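Community News | Family & Kids

Play Kitchen Corner Opens at the Henare Street Library

December | By the neighborhood desk

The children's room at the Henare Street Library has a kitchen now, and the kids have already moved in.

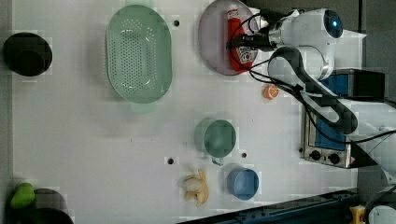 The new play kitchen corner opened this month in the space where the old magazine racks used to stand, and it is a delight. Children can cook, serve, wash up and start all over again with 54 pieces of pretend food and a big mixed collection of plates, cups, bowls and pans. Everything came from families in the neighborhood or was bought with a $500 grant from the Flollau Fund, which supports small projects for kids under six.

The library asked for donations back in the fall, hoping to fill a couple of bins. People brought in so much that the staff had to clear a shelf in the workroom, then another one. Some of it was made for play. Plenty of it came straight out of real kitchen cupboards – colanders, mugs, plates that had lost the rest of their set – and those pieces have been a huge hit. A three-year-old with a real colander is a very busy person!

The final bill came to $533, with the last bit covered by the book sale table in the lobby. Most of the money went to the low shelves and the washable floor mat, both from Mivard, a furniture shop two blocks down that also delivered them and stayed to put them together. What was left over paid for extra play vegetables, which had been in short supply. (There was no shortage of donated cakes and cookies.)

Opening morning was loud in the best way. One group of kids set up a breakfast place under the window and took orders from anyone who walked by, including a gentleman who had only come in to renew his card. He was served a banana and a cup of coffee. Another group ran what seemed to be a ketchup restaurant, where ketchup came with everything and was also available as a main dish. Over by the picture books, two sisters were making soup for a long line of stuffed animals, and they would not be rushed.

Parents seemed just as pleased. Several said they liked that the pieces don't match, since that's how things look in their own kitchens, and that their kids were naming colors and foods without anybody asking them to. Grandparents turned out in force too, and one of them spent a good half hour on the mat being taught how to make pancakes.

The corner ties in with the library's Truna reading program, which pairs picture books with things to do afterward. Each month the staff will pick a few food stories and set them on the shelf next to the kitchen. December is all about soup and bread, January will be breakfast, and February is still open. If your family has a favorite story with a good meal in it, there is a slip of paper for suggestions at the children's desk. The box was already stuffed by lunchtime on opening day, so expect February to be a tough choice.

The house rules are short. Real food and drinks stay outside the corner, pieces go back in the bins before you leave, and anything that has been in somebody's mouth goes in the yellow tub by the desk so it can be washed. The bins have picture labels for fruit, vegetables, dishes and everything else, and even the smallest visitors seem to have caught on quickly. Cleanup at the end of opening morning was almost as popular as the cooking, with a lively debate over which bin ketchup belongs in. It went in with everything else.

Donations are still welcome, with a few limits. The library can take play food in good shape and light, unbreakable dishes with no chips or sharp edges. It can't take glass, knives, anything with a cord or battery, or pieces small enough to swallow. Cups are needed most of all, as they have a way of wandering off into other parts of the building. One turned up in large print mysteries.

The play kitchen is open whenever the children's room is, starting at 10 a.m., and there's no need to sign up. Mornings are the busiest, so families who want a little more elbow room might try after 3 p.m., when the toddler crowd heads home. Children under six need a grownup with them, and the grownups should come hungry. They will be fed.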